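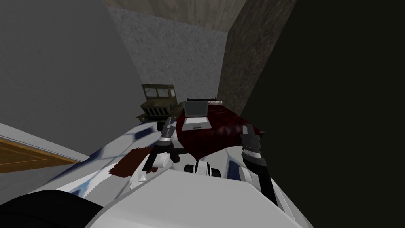 By Mieczysław Żak
Filed under: Home Robots, Fixes and Mishaps
Last updated in December

I rehearse every pickup job in the simulator before I let our real two-armed helper loose in the den, and I'm so glad I do, because last month it would have cost me a laptop! The job was simple: lift the open laptop off the red tufted ottoman, leave the toy army truck where it stands, back away. I'd run it 14 times in Kuscombe (the simulator I use) without a hitch. On the next run the left gripper closed, the right one never did, and up went one side of the laptop with the other side dragging across the cushion.

I blamed the gripper first, naturally. Then I blamed the cushion, and spent a whole evening making it firmer and softer and firmer again. The trouble was in my own settings. I had typed a wait time of 18 seconds for the left arm and 12 for the right, so the right arm gave up waiting and the left one carried on alone. Nothing told it to stop!

So, a few things I do differently now, in case you run one of these at home.

Give both arms the same wait time, and make each one check on the other before lifting. In my Jullar control panel it's a box called "paired lift" and it comes unchecked. Check it.

Set the first lift very low, an inch at most, with a pause at the top. If one side isn't coming along, you want to find out while the thing is still practically on the cushion.

Close the laptop before the real run. I leave it open in the simulator as the harder test, but a lid is a terrible handle and hinges are expensive (ask me about my old one - or don't).

Put the toys in your practice room too. I built mine with the olive truck right up beside the ottoman, near where the left gripper has to work, and it has caught two bad elbow swings already.

Keep the stop button on you, in a pocket. Mine used to live on a shelf across the room, and I am not a fast man.

And save your settings under a new name each time you change them! I had overwritten the good ones, so I had to rebuild them from a scribble on the back of a seed packet. Next month I'll get to the charging dock, which has started beeping at night.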